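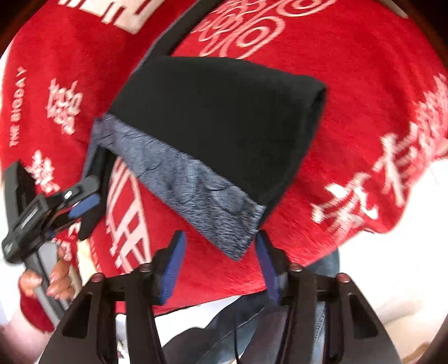

1/ Bon, le grand tri du placard de l'entrée, ça y est, je m'y colle. Un fil pour me motiver, vous pouvez muter sans rancune.

2/ Le sac noir et gris-bleu, celui avec toutes ses sangles, je l'ai plié comme j'ai pu et posé sur le grand tissu rouge. C'est mon truc depuis deux déménagements : les machins à sangles, on les pose à plat sur un tissu avant de décider quoi que ce soit, sinon les sangles s'accrochent à tout le reste du placard et on y passe la soirée.

3/ (Je dis "sac" mais je vous préviens, chez nous tout ce qui a des sangles s'appelle un sac. Hooman n'est pas d'accord, on en a déjà parlé, on n'en reparle pas ici.)

4/ Et oui, il y a écrit THE BIGDAY en majuscules blanches sur le rouge. Quel grand jour ? Aucune idée ! J'ai récupéré ce tissu dans un carton du vide-grenier de Kasmont, au fond, sous des nappes. J'ai payé 3 euros le carton entier. Le vendeur avait l'air soulagé.

5/ Il y a aussi des caractères blancs façon pinceau juste à côté des lettres. Si quelqu'un ici sait lire ce genre de choses, je vous fais une photo plus droite demain matin. Wilfredo penche pour un souvenir de mariage, moi pour un souvenir de tournoi. On a parié une tarte.

6/ Ce que j'aime surtout, ce sont les spirales rose pâle. Ça fait un peu coquillage, un peu papier peint de grand-tante. Je voulais en faire une housse de coussin, et puis il a fini par servir à emballer tout ce qui craint la poussière, et franchement il est parfait dans ce rôle.

7/ Revenons au pliage. Ma méthode, pour ce qu'elle vaut : je rabats le grand panneau noir, je lisse avec l'avant-bras (pas la main, l'avant-bras, essayez), et je laisse les sangles dehors jusqu'à la toute fin. Les rentrer au début, c'est se fabriquer une bosse au milieu de la pile.

8/ La bande gris-bleu chinée, par contre, elle fait des plis quoi qu'il arrive. J'ai arrêté de lutter. Saeed m'a dit de la passer au fer à travers un torchon -- je n'ose pas, je ne sais même pas en quoi c'est. Quelqu'un a déjà tenté sur ce genre de matière ?

9/ Au bout, j'ai l'impression que le bord s'effiloche un peu. Je vais regarder ça de près à la lumière du jour et peut-être faire un petit point de surjet à la main. Si vous avez une marque de fil costaud à recommander, je prends. Pas trop cher, merci, le budget couture du mois d'avril est parti dans des boutons.

10/ Pour le rangement : j'ai 6 boîtes Fostum sous le banc, et c'est tout ce que j'ai. Donc ce qui ne rentre pas dans une boîte part au local de la rue Talebi. Règle décidée à 8 h du matin, après un café, donc règle sérieuse.

11/ Le sac reste. Il part dans la boîte du milieu, celle des week-ends, avec la lampe frontale et la popote. Le tissu rouge reste aussi, évidemment, c'est lui qui fait la doublure de la boîte.

12/ Ce qui part : deux parapluies qui ne s'ouvrent que d'un côté, un bonnet qui gratte, une housse de raquette sans raquette. Afshin récupère la housse, ne me demandez pas pour quoi faire.

13/ Question pour les gens organisés : vous étiquetez vos boîtes ? J'ai commencé avec du ruban de masquage et un feutre, ça se décolle au bout d'une semaine. Chez Caradog il y a des petites étiquettes en tissu cousues, c'est ravissant, mais je me connais, j'en ferais une et demie.

14/ Allez, il reste l'étagère du haut, celle des écharpes. Je fais une pause, je mange un truc et je reprends vers 16 h. Je vous mettrai la boîte fermée si elle ferme.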